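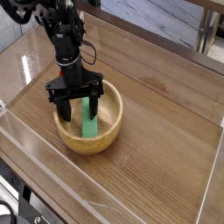

Prelville Junior Makers Club – Things Around Us page

Bowls! Why are they round? Quick one today, club starts in February and theres lots to get through.

A bowl has a wall all the way around. Put a block in and it can tip or slide, but the wall stops it. No corners either, so crumbs have nowhere to hide. Easy to wipe.

Now the block. Flat sides, straight edges. Flat sides sit still on a table. A ball rolls off, a block stays put – mostly.

Wood grain next. Those thin lines come from the tree. Trees grow a new layer each year, and when wood gets cut the layers show up as lines or rings. Look on a table, then on a wooden bowl. Same idea, diffrent cut.

Try it at home: 1 bowl, 2 small blocks, 3 soft balls. Put them in, take them out. Which is easiest to grab? Which one rolls?

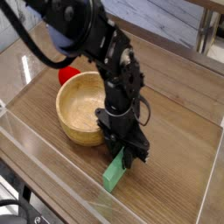 Melitz wrote in to say the blocks were easy but the balls kept rolling under the couch, and do square bowls count? Yes, they count. Check the corners for crumbs.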